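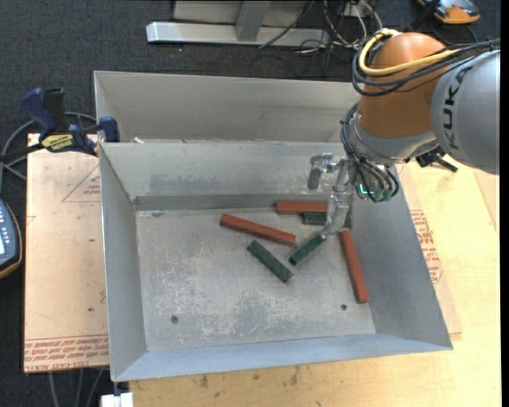
Red and green in the big gray bin.

11/29/21

Up before the alarm again, which I blame on the second helping of Ineke's pie. The house was so quiet that I sat with my coffee far too long and had to eat my toast walking to the bus. Cold, but bright, and the hill behind Verbruggen's had frost all the way down to the road.

I spent most of the day with the blocks. I have grown fond of them, silly as that sounds. There are the reddish-brown ones, which make me think of the brick steps at my grandmother's house, and the dark green ones, which are my favorites, especially the one with the speckled face. They looked so nice spread over the bottom of the bin, most lying at their own angles, with a red one off by itself along the foot of the right wall like a child who won't join the game. I kept wanting to line them all up by color. I am the same with the silverware drawer, as Alun Mostyn found out when he stayed with us in July and put the teaspoons in with the forks.

The bin itself could use some love. The floor is all scuffs and pale scratches, and the far wall has those dark stains on it. I went at a patch of them after lunch with a rag and the Pivoner cleaner from under the sink, and I can't say I made much of a dent. Ineke says to leave it be, a bin is a bin. She is probably right, but I would like to try again with a stiffer brush – the one I use on the garden pots might do, if I can remember where I put it when we cleared out the shed.

Lunch was soup, the leftover kind with everything in it, and Ineke had brought rolls (still a bit warm in the middle!). We talked about her kitchen the whole time. She has finally settled on the Stovov shelves after going back and forth since the summer, and they come to 95 dollars with the brackets, so that is most of her birthday money gone. I offered to help put them up, then remembered what happened with ours, and so did she, but she was kind enough to say yes anyway.

Home by five and already dark. I called Mom, who wanted to hear about the pie more than about me. Must return Alun's casserole dish, must buy stamps, and must look for that brush.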